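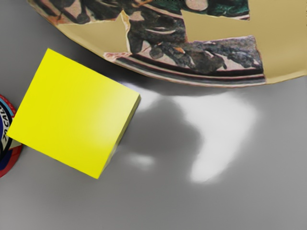
Lucyna Jakubowski says a test rule is only finished when two strangers can score the same trial and come back with the same answer. She wrote that in the margin of my first draft of this chapter, next to a rule I was pretty proud of (it said "the cube should end up in the dish"). In the what? Touching the rim? Still between the fingers? She had a point on every count, so I tore the draft up and started over with her note taped to my monitor.

CHAPTER 5
Writing Rules for a Pick-and-Place Test

By now you've got an arm that moves in simulation and a task you'd like it to do. In Chapter 4 we let it move and just watched, which was fun! Now we have to say what counts. I'll stick with one plain task all the way through: take the yellow cube, put it in the decorated plate. A tabletop, an arm, a few objects. You'd be surprised how much arguing fits on a tabletop.

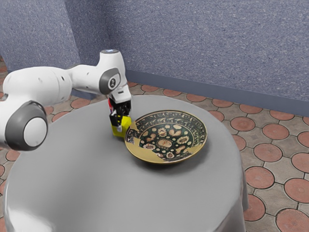

Figure 5.1. Yellow object in the gripper, next to the plate.

Let's start with the word "placed." In the Dollis rule set, which we'll borrow from all through Part Two, a cube is placed when the gripper has let go, the cube is at rest, and its whole base is inside the plate's rim. Held over the plate is not placed. Leaning on the rim from outside is not placed either, even if it looks awfully close and you've been at your desk since breakfast.

Then there's the matter of when you write the rule. Write it before the first run and put it in a file you don't touch. I once ran 142 trials on a task called Stutar with a rule I kept "clarifying" as I went, and by the end my early scores and my late scores were measuring different things. I had to throw out the lot. That was in December, and I still think about it whenever somebody tells me their rule is obvious.

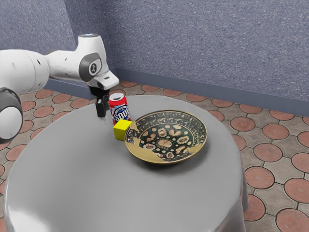 Section 5.1 | Reading time: 14 min

5.1 What Has to Stay the Same

Okay, so the rule is frozen. What else? Start positions, for one. If the cube sits right up against the plate in one trial and way across the table in the next, those are two different jobs, and lumping them together hides it. Pick your layouts ahead of time, save them with their random seeds, and give every version of your controller the same set. I like 300 layouts for a final score and 63 for a quick check while I'm still tinkering (the quick ones never go in the report).

Other objects count as part of the layout too. A can standing near the cube changes which way the fingers can come in, so your rule has to say what happens if the arm bumps it. Dollis calls any knocked-over object a failed trial, full stop. Danladi lets it go as long as the cube gets where it's going. I lean toward Dollis, but you can use either one so long as you say which, on the same page as the score.
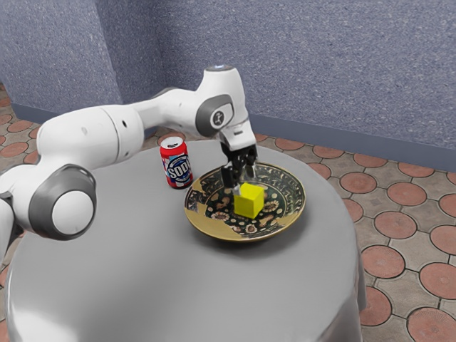 And please don't forget the release. Plenty of homegrown rules stop the clock as soon as the cube is inside the plate, with the fingers still closed, and then opening the gripper never gets tested at all. Have the arm let go, back off, and leave the cube alone for two simulated seconds before you score anything.

Last piece for now: write down your physics settings. Friction, time step, gripper force, software version, all of it, in the same folder as the rule. We'll fill out a full Flerkari record sheet together in 5.2, so grab a blank one and keep it next to you.

This site uses cookies to remember your place in the book. Accept | Manage settings

Related sections
Chapter 4: Letting the Arm Move
5.2 Filling Out the Flerkari Sheet
5.3 Failed Trials and How to Report Them
Appendix B: Dollis and Danladi Side by Side

Page updated 2024-03-25 | Contact | Copyright | Back to top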